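Is it worth paying extra for oiling a light wood worktop, or is it a con?
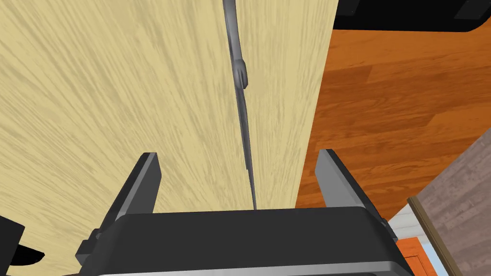

Light wood grain, with a slim grey metal utensil lying along it.

Posted by Jurgita Paju, November 21, 2022

We are having the kitchen done in our flat in Clarnbridge and I've reached the stage where every email from the fitter has another line added to the bill. The latest is a "protective oil treatment" for the worktop, done by them, plus a yearly visit to redo it. The worktop itself is pale wood, straw coloured, with a lot of grain. I like the look of it and I'd like it to stay pale.

The fitter says that without the treatment the wood will "dry out and fail". When I asked what failing meant he said it would go grey round the sink and could split. When I asked how long that would take he said it depends. Everything depends, apart from the price.

The product he wants to use is called Pliltix. The leaflet says it "feeds the wood from within". I was under the impression that wood in a kitchen was dead and had stopped eating. It also says it's food safe, heat safe and stain proof, and I have trouble believing all of that from one tin.

So, what I'd like to know:

Does oil do anything you can measure, or does it just look nice for a fortnight?
Can I do it myself with ordinary oil from a shop?
Will it turn the wood yellow? My sister's went the colour of weak tea.
Is the yearly visit needed at all?

We cook most days, nothing fancy. The sink is a sit-on one and there's a tap that drips when it feels like it. No dishwasher under the wood, it's on the other wall. I don't mind a few knife marks but I don't want black patches.

Please don't tell me to get laminate. The wood is ordered.

Gunārs Rätsep

I fitted kitchens for 13 years and I would take the yearly visit off that bill straight away. Whether the first treatment is worth having depends on what he is going to do for the money, so ask him how many coats and whether he's doing the underside and the cut ends. If he says one coat on the top, you can do that yourself while the kettle boils.

Your questions in order, more or less.

Oil does do something. It slows water getting in. It doesn't stop it, and it won't make wood stain proof whatever is printed on the tin. Put a few drops of water on the surface and leave them. If they sit up in beads, the oil is still working. If they spread flat and the wood goes darker underneath, it wants another coat. That test costs nothing and tells you more than a calendar does. The bit by the sink will want doing far more often than the far end, and a man coming once a year to do the whole lot is too late for one and too early for the other.

"Feeds the wood" is sales talk. You are quite right, it isn't hungry.

Shop oil is fine if it's sold for worktops. Don't use olive oil or sunflower oil from the cupboard, they go sticky and then they smell. Raw linseed takes an age to dry and yellows badly, and I'd put money on that being what happened to your sister's. Most oils warm the colour a bit. There are some sold for pale woods with a touch of white in them, and they help, though I wouldn't call any of them invisible. Try it on the offcut from the sink hole and leave it on a windowsill for a few weeks before you decide. Make sure the fitter doesn't take that offcut away with him. They do.

How I'd do it: sand lightly with the grain, wipe off the dust, thin coat with a cloth, leave it as long as the tin says, then wipe off every bit that hasn't soaked in. People leave it too thick and then complain that it's tacky. Three coats on top and 2 underneath before it goes in, and as many as the cut ends will take. The sink cut-out is where black patches start.

Lay the rags out flat outdoors to dry, or soak them in water before they go in the bin. Oily rags screwed up in a heap can catch fire by themselves. That one isn't sales talk.

And fix the tap. No oil on earth will put up with a dripping tap.

Hodoroagă

never oiled mine, its fine. had it 2 years. wipe it down and dont leave wet things on it. all these treatments are a racket imo

there is a dark ring where the washing up bowl goes but you cant see it with the bowl on

Jurgita Paju

Thank you both. I asked about the number of coats and the answer was "one generous coat", top only, so that's that. £67 off the bill and the yearly visit gone as well. He did warn me that it could affect the guarantee, so I asked to see the guarantee, and it doesn't cover the worktop.

I've told him to leave the offcut. There's a hardware shop on Gradirlow that has two sorts of worktop oil, a plain one and one for pale wood, so I'll try a strip of each and leave a strip bare to compare. I still half expect the pale one to be the same stuff in a dearer tin.

Tap is my husband's department. I'm not hopeful.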